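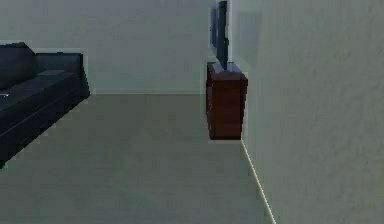 Figure 2. Living room with sofa, dresser and television.

Ruwan Gamage objected at this point that evening viewing had never been a single habit, and that asking households to report "time spent watching" lumped together people who follow a program and people who leave the set on while they cook. We agree in part. The diary used in the Bornura survey had one column for television and no column for attention, so the two kinds of viewing can't be separated after the fact.

4.2 Shared and solitary viewing

Of the 3,391 diary evenings returned, 852 recorded two or more people in the room for at least one full program. Shared viewing was most common between dinner and 9 p.m. and fell off quickly after that. Households with one set reported more of it than households with several, as Barrientos found in her earlier work on rented apartments.

Seating came up often in the follow-up interviews, although we had not asked about it. People named a usual place and could say who sat there when they were away. Several described giving up a seat to a visitor and then watching less – or leaving the room – until the visitor went home.

The December diaries need separate treatment. They cover 975 of the evenings, and guests were entered under the same code as residents. We left them in the totals but dropped them from the comparison by household size. Salinas coded the interviews and Brannigan checked a portion of them; disagreements were mostly over whether a phone call during a program ended the viewing period.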